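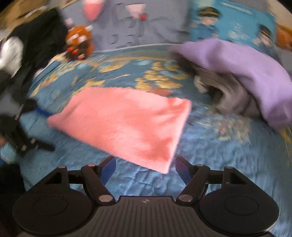

The House Rules for Robot Helpers

Hi! I'm Ravinder Li, and I spend my days writing rules for robots. When I tell kids that, the first thing they ask is whether robots can get grounded. (No. But they can get switched off, and I have done that plenty of times.)

Look at the bed at the top of this page. There's a quilted cover with a map of the world on it, a pink fleece blanket all bunched up, a lavender one in a heap, and an orange and brown plush toy near the back. You could probably tidy a bed like that without thinking very hard. A robot has to be taught, and while it's learning, somebody has to decide what it may touch, how hard it may squeeze and when it has to stop. That somebody is often me.

Who needs rules, anyway?

You already follow hundreds of them. Walk at the pool. Look both ways. Don't feed the dog chocolate. Most of those rules got written down after people thought hard about what could go wrong, and robot rules work the same way.

Some rules are laws, so everybody has to follow them. Some are called standards. A standard is a set of instructions that lots of people sat down and agreed on, so that a machine made in one town is as safe as a machine made in another. And some rules are just good habits, the kind you'd find taped up next to a light switch. Grown-ups call those "good practice," which sounds like piano lessons but mostly means doing things the careful way even on a day when you're in a hurry.

My team works on a tidying robot called Prallow. Its rule book has 300 rules in it. I won't give you all of them, because you'd fall asleep and so would I! Let me tell you about my favorites.

Rule: Soft hands first

See the two blue pads in the picture? They're gripper fingers, and they're spread apart with a corner of the pink blanket near the gap. A gripper does the job of your thumb and finger when you pinch something.

People know how hard to pinch. You hold an egg one way and a soccer ball another way, and you never stop to do the math. A robot can't feel its way through that unless we give it sensors and limits. So Prallow always begins with its gentlest squeeze. If the blanket slips, it may squeeze a little harder. If it slips again, a little harder. There's a top limit, and it's not allowed to go past that limit even if the blanket ends up on the floor. A dropped blanket is fine. A squashed finger is not fine at all.

Try this: pick up a sock using only two fingers, as lightly as you can. Now try a book. Did you notice your fingers changing their minds?

Rule: If you don't know what it is, leave it alone

Beds are full of mysteries. A lump under a blanket might be a pillow. It might also be a cat! Or a little brother who is very good at hide and seek.

So Prallow has to ask itself, "Am I sure?" before it grabs. If it isn't sure, it waits and calls a person over. I get letters about this one. A boy wrote to tell me that a robot that keeps asking questions would be annoying. He's right, it is a bit annoying. I would still pick the annoying one for my house.

Straps and cords get their own page in the book. They can snag on a moving arm and pull other things along with them, so the robot must go slowly near anything long and thin.

Rule: Everybody gets a stop button

Every robot we work with needs a big stop button that's easy to reach. Ours are red. It doesn't matter if you're the boss or a visitor or seven years old. If something looks wrong to you, you push it, and you never get in trouble for pushing it.

My friend Sheldon Grewal tests the buttons every Tuesday before anyone else has finished breakfast. He pushes each one 4 times. Last December one of them stuck, just for a second, and he put the whole robot away until it had a new button. We had visitors coming that day and they didn't get to see it move. They got hot chocolate and a long talk from Sheldon about buttons.

Rule: Ask before you look

This one surprises people. Robots often use cameras, and a bedroom is a private place. You have toys in there, and clothes, and maybe a diary. A helper robot shouldn't go peeking around in it without permission.

Our rule says the people who live in a room must say yes first, and kids get asked too, not only their parents. You can say yes on Monday and change your mind later. We also have to say who gets to see the pictures and when they'll be erased.

Rule: Write it down

When something goes wrong, we write down what happened, even the embarrassing stuff. Our notebook has 2,531 notes in it so far. One of mine just says, "Forgot to charge it. Sorry, everyone."

We read the old notes before we change a rule. Sometimes a rule gets longer, and once in a while we find one that's no use any more and cross it out (very satisfying).

Your turn to be the rule maker

Pretend a robot is coming to tidy your room tomorrow. Get some paper and answer these:

What is it allowed to pick up?
What must it never touch?
Where should it put the things it can't recognize?
Who is allowed to tell it to stop?
What should it do if a pet walks in?

Then swap papers with a friend and try to find a hole in each other's rules. If your rule says "put all the soft things in the basket," does that include the dog? Fix the hole and swap again. We do exactly this at work, only with more coffee, and I have never once written a rule that Sheldon couldn't find a hole in.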